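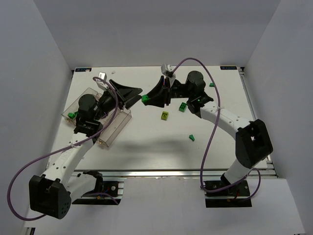
## In Conversation: Siham Bouzid on *Pela*

*Navthorpe Theatre Company, Member Bulletin, 7/24/04*

Siham Bouzid's second full-length play, *Pela*, enters rehearsal with the Navthorpe Theatre Company next month. The work was selected from 342 scripts submitted to the company's open reading program, and it will be directed by Gladys Ayala, whose production of *The Shawky Letters* closed the previous season.

The play concerns two sisters who inherit a ferry licence on a northern lake and cannot agree on whether to sell it. Ms. Bouzid began writing it during a residency in February, when the first act existed only as a set of letters between the two women.

"I had no intention of writing a play," she said. "The letters were an exercise. Then the younger sister stopped answering, and I wanted to know what she was doing in the meantime."

The company received the script under a different title and in a considerably longer form. Ms. Bouzid and Ms. Ayala worked through 8 drafts together, and a character who had appeared in every scene of the original was removed altogether.

"He was the uncle, and he explained everything," Ms. Ayala said. "Each time the sisters reached a difficult moment, he would arrive with the history of the lake. Siham resisted the cut for some weeks. I had asked her to read the second act aloud without him, and she telephoned me the same evening."

Ms. Bouzid recalls the exchange somewhat differently. "I telephoned to argue," she said. "I lost the argument while I was making it."

Much of the dialogue is set on the water, in darkness or in fog. Asked whether this had presented difficulties for the stage, Ms. Ayala noted that the Volell Studio seats 713 in its full configuration, and that the company has elected to close the balcony and play to 500.

"There are passages where the sisters speak very quietly and do not face the audience," she said. "I would like the person in the last row to hear a rope being put down."

Ms. Bouzid was raised in a household where theatre was seldom discussed. Her mother kept the accounts of a fish wholesaler, and the ledgers that appear in the third scene follow the layout of those she remembers from the kitchen table. She has asked that the columns be ruled by hand. Her first play, *A Room for the Harvest*, was presented as a staged reading and later toured to community halls.

"In the halls, people talked back," she said. "One woman told the leading man to sit down, and he sat. I have tried to write this play for her as well."

Casting for the two principal roles has been completed and will be announced to members by letter. Ms. Ayala confirmed that both performers will be present for the full rehearsal period, an arrangement she had requested before accepting the engagement.

On the question of the ending, which was revised again following the most recent workshop, neither the playwright nor the director wished to comment at length. "The licence is dealt with," Ms. Bouzid said. "I am less certain about the boat."

### Booking information

Members may reserve seats in advance of the general public through the Navthorpe box office. A discussion with the playwright and director will follow the second preview, and admission is included in the ticket price. Latecomers will be seated at the interval only.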